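Work diary, dual-arm sorting station
Entry for 11/6/24
Kept by Josué Guimarães, planning and control software

Morning: planner release

The session opened with the installation of the new planner build on the Uvis controller. Mr. Caldeira had approved the merge the previous evening, subject to one condition: the arm-to-arm clearance check must run on every waypoint, and no longer on the end points of a motion alone. The change is in place. Planning time for a single pick rose from 79 to 90 milliseconds, which remains within the limit of 200 set in the station requirements.

The build refused to start on the first attempt. The configuration file still pointed to the old Ulden calibration folder, which was archived in June. The path was corrected and the correction was entered in the release notes. I have asked that the startup script report a missing folder by name, as the present message ("invalid resource") is of no use to an operator.

Bin assignment was reviewed before the first run. The task file refers to the bins by color (blue, yellow, pink), and the order on the table agrees with the file. The staple remover is a new item and has no grasp entry of its own. With its jaws open it does not fit the box model used for the blocks, so the planner is to treat it as an unknown shape and approach from above.
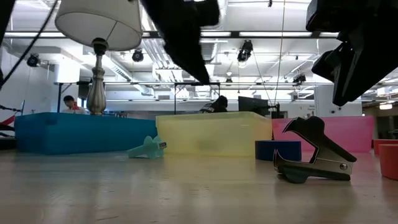

Afternoon: perception and grasp selection

The Lauritsen segmentation module was run against the wider item set. Mr. Caldeira attended for this part and kept the record of errors. Three matters require attention.

The yellow bin continues to trouble the depth filter. Readings taken through its translucent walls place the floor of the bin too low, and the release height is then set too low as well. A fixed height from the bin model will be used until the filter is corrected.

Item labels were unstable between successive updates. The tracker exchanged the identities of two neighboring items and the planner, acting correctly on wrong information, discarded a valid plan. I propose that an identity be held for 9 updates before a change is accepted. Mr. Caldeira considers this too slow and prefers a confidence threshold. Both versions will be tested.

Allocation of work between the arms was the last matter.
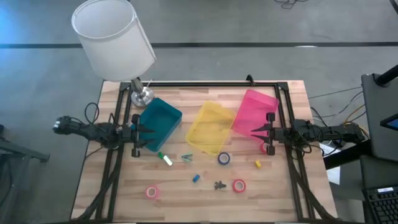
The allocation rule in the Grakby scheduler assigns each item to the nearer arm and takes no account of its destination. For an item such as the pink roll of tape, which lies at the front left, the rule selects the left arm even when the target is the pink bin on the opposite side. The resulting path crosses the center of the table and holds the right arm idle under the clearance check. A combined cost, covering both the distance to the item and the distance to the bin, has been drafted and is awaiting review.

Open items

Correct the startup message.
Add a grasp entry for the staple remover.
Compare the two identity rules on the same recorded input.
Mr. Caldeira to review the scheduler draft and return comments in writing.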